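상자 속 물건을 집는 키트, 석 달을 써 보니

공유 47 댓글 12

물류 창고에서 사람이 가장 오래 붙어 있는 공정은 낱개 집기다. 컨베이어는 상자를 나르고 분류기는 상자를 나누지만, 상자 안에 뒤섞여 있는 물건을 하나씩 꺼내는 일은 아직 대부분 손으로 한다. 칫솔 한 개, 양말 한 켤레, 샴푸 한 병을 차례로 꺼내 다음 용기에 옮긴다. 자동화 업체들이 몇 해 전부터 이 공정을 노리고 있고, 올해는 중소 사업장에서도 검토할 만한 가격대의 제품이 나오기 시작했다.

테르켁스(Terkex)가 내놓은 '폴티스(Foltis)'는 그중 하나다. 로봇 팔을 파는 제품은 아니다. 이미 팔을 가진 회사가 그 끝에 달아 쓰는 키트로, 두 손가락 그리퍼와 제어 상자, 위에서 내려다보는 깊이 카메라, 집을 위치를 정하는 소프트웨어가 한 묶음이다. 팔은 주요 제조사의 6축과 7축 모델을 지원한다. 본지는 9월에 이 키트를 먼저 들여놓은 헐빌(Hulville)의 시험장을 두 차례 찾았고, 설치를 맡은 말호트라(Malhotra) 기술팀에서도 따로 이야기를 들었다.

헐빌은 생활용품과 완구를 취급하는 출고 대행사다. 창고에 등록된 품목은 1300종이고 그중 매일 나가는 것은 일부에 그친다. 품목이 자주 바뀌는 것이 문제였다. 예전에 검토한 장비들은 물건마다 형상을 등록해야 했는데, 새 상품이 들어올 때마다 등록 작업을 하면 담당자가 다른 일을 못 한다는 계산이 나왔다. 폴티스는 형상 등록 없이 깊이 영상만으로 집을 곳을 찾는다고 했고, 헐빌은 이 점 때문에 시험을 결정했다.

시험 책임자인 랄릿 라와트(Lalit Rawat)는 처음부터 기대치를 낮게 잡았다고 한다. "영업 자료에 나오는 물건은 다 네모납니다. 우리 창고에는 네모난 게 별로 없어요." 그는 시험용 물건을 직접 골랐다. 잘 팔리는 순서를 따르지 않고, 작업자들이 꺼내기 귀찮다고 꼽은 순서를 따랐다.

설치

설치에는 이틀이 걸렸다. 하루는 그리퍼를 달고 배선하는 데 썼고, 하루는 카메라와 팔의 좌표를 맞추는 데 썼다. 말호트라의 픽칫 깨우끌라(Pichit Kaewkla)는 좌표 맞추기가 전체 품질을 좌우한다고 말한다. 동봉된 격자판을 작업 공간 여러 곳에 놓고 팔을 움직여 가며 촬영하는데, 절차는 화면이 안내하므로 어렵지 않다. 다만 설명서에 격자판을 놓는 높이에 대한 언급이 부족하다. 상자 바닥 높이에서만 촬영하면 물건이 쌓였을 때 윗부분의 오차가 커진다. 헐빌은 첫 주에 이것 때문에 한 번 다시 맞췄다. 테르켁스는 다음 판 설명서에 해당 내용을 넣겠다고 답했다.

배선은 깔끔하다고 하기 어렵다. 그리퍼로 가는 전원선과 신호선이 따로 나뉘어 있고, 팔을 따라 묶는 방법은 사용자에게 맡겨져 있다. 선의 여유를 너무 짧게 잡으면 손목이 돌 때 당기고, 너무 길게 잡으면 상자 벽에 걸린다. 깨우끌라는 관절마다 한 번씩 손목을 끝까지 돌려 보고 나서 묶으라고 권한다. 키트에 선 정리용 부품이 들어 있지 않은 점은 아쉽다.

소프트웨어

조작 화면은 단순하다. 상자 영역을 지정하고, 옮길 위치를 지정하고, 시작을 누른다. 집을 후보가 화면에 선으로 표시되며 점수가 높은 순서대로 시도한다. 실패하면 다음 후보로 넘어가고, 같은 자리에서 세 번 실패하면 멈추고 사람을 부른다. 이 횟수는 바꿀 수 있다.

로그는 쓸 만하다. 시도마다 깊이 영상과 손가락 간격, 닫힐 때의 힘이 함께 저장되어 실패 원인을 나중에 확인할 수 있다. 반면 내보내기 기능은 약하다. 날짜별로만 묶여 나오고 품목별로는 나뉘지 않아서 라와트의 팀은 따로 스크립트를 짜서 썼다. 화면 언어는 영어뿐이고 한국어 지원 일정은 정해지지 않았다.

집기

본지가 시험장에 머문 동안 키트는 낱개 300개를 꺼냈다. 첫 시도에 성공하지 못한 것은 17개였다. 대부분 두 번째 시도에서 나왔고 사람이 손을 댄 것은 네 번이다. 집어서 옮기고 돌아오는 한 주기는 평균 18초로, 숙련된 작업자보다 한참 느리다. 테르켁스도 속도를 앞세우지 않는다. 야간에 사람 없이 돌리는 것을 전제로 한 제품이라는 설명이다. 헐빌도 야간 보충 작업에만 투입할 계획이다.
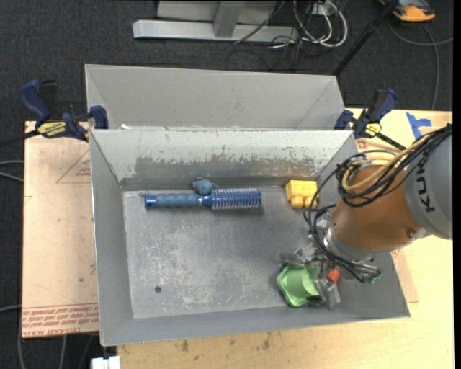

폴티스의 평가에서 가장 중요하게 본 것은 서로 닮지 않은 물건을 설정 변경 없이 다룰 수 있느냐였다. 단단한 것과 휘는 것, 긴 것과 뭉툭한 것은 손가락이 들어갈 방향부터 다르다. 파란 둥근 빗처럼 길게 누운 물건은 어디를 잡느냐에 따라 들었을 때 기우는 정도가 달라지고, 노란 장난감 블록은 몸통과 둥근 돌기 가운데 어느 쪽을 잡을지 소프트웨어가 골라야 한다. 테두리가 물결처럼 벌어진 연두색 플라스틱 제품은 손가락을 벌리는 폭이 관건이다. 투명한 손가락은 이런 물건 옆으로 내려갈 때 주변을 덜 가려서 지켜보는 사람이 상태를 확인하기에 편했다. 금속 상자의 벽이 비스듬한 것도 평가에서 따져 볼 조건이었다. 벽 가까이에 놓인 물건은 손가락 하나가 벽과 물건 사이로 들어가야 하므로 후보 점수가 낮게 나온다.

벽 문제에는 설정이 하나 있다. '벽 여유' 값을 줄이면 손가락이 벽에 더 가까이 붙고, 구석의 물건도 후보에 들어온다. 대신 벽을 긁을 위험이 커진다. 기본값은 보수적인 편이어서 헐빌은 두 단계 낮춰 쓰고 있다. 깨우끌라는 상자를 작업대에 단단히 고정했을 때만 낮추라고 한다. 상자가 조금이라도 밀리면 여유 값은 의미가 없어진다.

얇은 물건에는 약하다. 바닥에 납작하게 붙은 카드나 봉투는 거의 집지 못했다. 테르켁스는 흡착 컵을 추가하는 옵션을 준비하고 있지만 가격은 공개하지 않았다. 투명한 포장재도 깊이 카메라에 잘 잡히지 않는다. 비닐에 든 양말은 절반쯤 후보가 엉뚱한 곳에 떴고, 이런 품목은 야간 목록에서 빼 두었다. 무거운 물건은 사양상 한계 안쪽이라도 한쪽 끝을 잡으면 옮기는 도중 돌아갔다. 무게중심을 추정하는 기능은 없다.

유지비

소모품은 손가락 끝 패드다. 나사 두 개를 풀어 교체하고 다시 좌표를 맞출 필요는 없다. 헐빌은 석 달 동안 두 벌을 썼다. 패드가 닳으면 미끄러짐이 먼저 늘어나므로 로그에서 닫힘 힘의 변화를 보면 교체 시기를 짐작할 수 있다. 소프트웨어 사용료는 첫해가 키트 가격에 들어 있고 이듬해부터 해마다 낸다. 사용료를 내지 않아도 마지막으로 받은 판은 계속 쓸 수 있다고 계약서에 적혀 있다.

기술 지원은 말호트라가 맡는다. 원격 접속은 당일에 되었고, 방문은 요청 후 사흘이 걸렸다. 제어 상자 팬에서 소음이 나서 한 차례 교환을 받았는데 교환하는 동안 대체품은 제공되지 않았다. 야간 가동을 전제로 한 제품이라면 대체품 조건을 계약 전에 확인하는 것이 좋다.

헐빌은 시험 기간을 연장하고 두 번째 작업대를 준비하고 있다. 라와트는 구매 여부를 아직 정하지 않았다. 흡착 컵 옵션의 가격이 나오면 납작한 품목까지 넣어 다시 계산해 볼 생각이다. 이미 로봇 팔이 있고 품목이 자주 바뀌는 사업장이라면 시험 대여부터 신청해 볼 만하다. 팔까지 새로 사야 하는 곳은 속도와 비용을 따졌을 때 아직 이르다. 대여 신청은 말호트라를 통해 받으며, 대여 기간은 한 달 단위다.

2018년 11월 16일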